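Fathima Gamage
Thread on emptying and refilling the tall shelving unit in the front room. I've had a few messages asking how I set it up, so I'm putting it all in one place.

1/ The unit is the white one I bought secondhand when we moved to Lalville. Open compartments, no doors. I like it without doors because I forget what I own when I can't see it. The downside is that you have to keep it fairly neat or the whole room looks bad.

2/ I paid 350 for it and the seller helped carry it down to the van. Getting it up our stairs took most of an evening. Ruwan Abeysekara from next door took the bottom end and has brought it up at every dinner we've had with him.

3/ Before September the shelves held everything. Mail, chargers, three kinds of tape, a bag of bags, the iron. If something had no place, it went in there. I'd tidy it and two weeks later it would be the same.

4/ So this time I took every single thing out and put it on the floor in the next room. Wiped the shelves with warm water and a drop of dish soap. I don't use spray on them. The last one I tried left streaks on the white that took longer to get off than the dust did.

5/ Then I made one rule for myself. A compartment gets one type of thing. If I can't say what a compartment is for in a word or two, it's wrong and I start that one again.

6/ The upper compartments are for pale things I don't reach for every day. Down low I'm leaving more open space for now. I would like to live with it for a while before I decide what goes there.

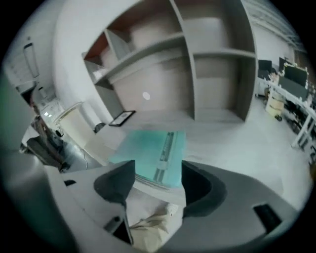

Fathima Gamage
7/ The shelving the way it stands at the moment, with the dark-framed picture on the floor leaning at the bottom corner. I've gone back and forth on hanging that picture. The wall on the left already has the tall narrow panel up high, and two things on one wall might be too much in a room this size.

8/ The reddish-brown back in the upper left compartment gets the most questions. I like having one darker spot up there. All white from top to bottom looked like a store to me. If you try this, start with one compartment and look at it for a few days before doing more.

9/ The white pedestal by the wall is from Wellavico. It was meant for a plant. The plant did badly there and now lives in the kitchen, where it's doing fine. I'll find something else for the pedestal or I'll pass it on.

10/ Floor is pale grey and shows every crumb. I sweep before I do the shelves and again after. I know people say to work top down and only sweep once. I can't stand on a dirty floor in socks for an hour, so I do it twice.

11/ On folding, since somebody will ask. Anything cloth that goes on an open shelf gets folded flat, in a rectangle, with the fold facing out. Anything with a zipper gets zipped first. An open zipper makes the fold lumpy and the pile slides.

12/ I don't stack cloth higher than my hand is long. Past that I pull from the middle and the top half comes with it. You may be more patient than me.

13/ What left the house: the bag of bags, most of the chargers, a lamp that hadn't worked since the last apartment, and a box of instruction booklets for things we don't have anymore. The lamp went to Paul's repair counter on the corner. He says he can use the base.

14/ What I kept and probably shouldn't have: a jigsaw puzzle, 2000 pieces, never opened. It was a wedding present. It's under the bed. We'll see.

Replies to a few things that came up while I was posting:

Is it fixed to the wall? Yes, two brackets at the top. Please do this with anything tall, especially if you have kids or a cat that climbs. The brackets came in a small bag with the unit and the previous owner had never opened it.

Do the shelves bend? One did, when I had all my cookbooks on it. I turned it over and moved the books to the kitchen. It has stayed straight. Heavy things go at the bottom now.

How long did the whole job take? Two afternoons. The first was taking out and sorting, and that was the hard part. Putting back went quickly. I stopped at dinnertime on the first day with everything still on the floor and we stepped around it until the next afternoon.

Do you use labels? No. I tried the Ollance stick-on ones and they peeled at the corners within a month. With open shelves I don't need them anyway. If I had doors or lidded bins I would write on masking tape and leave it at that.

Doesn't it get dusty? Yes, more than a closed cabinet would. I go over it with a damp cloth on Sunday evenings or whenever I notice it. The tops of things are the worst. I use a long-handled duster up there and still miss the back corners.

Would you buy the same kind again? I would, but I'd measure the stairs first. I measured the wall, the ceiling and the door, and I never thought about the turn on the landing. Ruwan did mention it at the time.

Several of you said to hang the picture at eye level and leave the shelving side of the room alone. I held it up this evening and I think the hook should go a bit lower than that, because we're mostly sitting down in there. I'll borrow a level tomorrow and see if I still think so.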